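4. シミュレーションセルの構成と保守

4.1 セルの構成

本節では、評価に用いた調理台セルの設定と、運用中に必要となった保守作業を述べる。セルは物理エンジンIltus上に構築し、アームと平行二指グリッパの制御には制御層Drudixを用いた。両者とも配布元の既定値から出発したが、既定値のまま使えた項目は少ない。先行研究の多くは「標準設定を用いた」と一行で済ませている。この記述だけで第三者が同じセルを再現できるかどうかについて、筆者らは懐疑的である。

対象課題は、セラミック調理台の上にあるつまみの操作である。手首カメラはグリッパの基部に固定し、両指の先端が常に画角の下部に入るように取り付け角を決めた。指が見えていれば方策が位置合わせに利用できるという説明は広く受け入れられているが、その効果を単独で検証した報告は筆者らの知る範囲では乏しい。本研究でもこの配置を踏襲したものの、それが最適であるとは主張しない。

図3に手首カメラの視野を示す。つまみは左の指のすぐ先にあり、両指の間には何も把持されていない。つまみの面には細い斜めの指示線があり、その右上端の近くに小さな赤い印がある。視野内で目立つ色はこの印だけで、加熱域の輪郭も台の表面もグリッパも無彩色である。色に敏感な視覚エンコーダであれば、つまみの形状を学ばずに赤い画素だけを追っても高い成績を出しうる。この点は4.3節で改めて扱う。 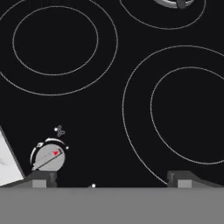 図3 手首カメラから見た調理台、つまみ、および開いた状態の二指(シミュレーション画像)。

4.2 初期化と較正の手順

セルの初期化は次の順で行う。まずアームを退避姿勢に戻し、グリッパを全開にする。次につまみの関節角を零に設定し、Iltusの接触計算を500ステップ空回しして残留速度を減衰させる。最後に手首カメラの外部パラメータを読み直し、設定ファイルの値と照合する。照合に失敗した場合、その試行は開始しない。

空回しのステップ数には理論的な根拠がない。当初は16ステップで足りると考えていたが、つまみの関節がわずかに動いたまま試行が始まる例があり、その一部が成功として記録されていた。方策が何もしていないのに成功率に寄与していたことになる。1000ステップまで増やしても結果は500ステップの場合と区別できなかったため、計算時間の短い方を採った。別のつまみや別の関節摩擦でもこの値で足りるという保証はない。

カメラの照合は、あとから追加した手順である。Drudixの更新後に手首座標系の定義が変わり、取り付け角が設定ファイルの値からずれたまま学習データが生成された。学習曲線には異常が見られず、画像を目視で比べるまで気付かなかった。損失が順調に下がっていることは、セルが正しく動いていることの証拠にはならない。

4.3 指先部品の調整と運用中の不具合

指先のパッドは、描画用の形状と衝突判定用の形状が別々に定義されている。衝突形状は配布版より単純な直方体に置き換えた。配布版の形状ではつまみの縁と接触したときに法線方向が振動し、指が弾かれる挙動が見られたためである。置き換え後、この振動は収まった。ただし、直方体の角がつまみに引っ掛かることで回転が容易になった可能性は否定できず、本論文の成功率はその分だけ楽観的に読む必要がある。

比較のため、公開ベンチマークLetenの設定も同じセルに移植した。Letenの文書には摩擦係数の値はあるが、それがパッド側の値か接触対に対する値かの記載がない。筆者らは後者と解釈して計算した。解釈を誤っていれば、表2の比較は成り立たない。

前述の赤い印については、描画色だけを灰色に変えた条件を追加した。Boychuk方式の方策では、3種の乱数シードのすべてで成功率が低下した。低下幅はシードによって大きく異なり、印への依存がどの程度かを数値で述べることは控える。少なくとも、印を残したままの成績をつまみの操作能力とみなす従来の報告は、同じ確認を経ていない限り割り引いて読むべきである。

保守の記録は設定ファイルと同じリポジトリで管理し、変更のたびに初期化手順を最初からやり直した。実機での追試は行っていない。本節の調整がどこまで実機の調理台に当てはまるかは不明であり、摩擦とカメラ取り付けの両方について別途測定が必要である。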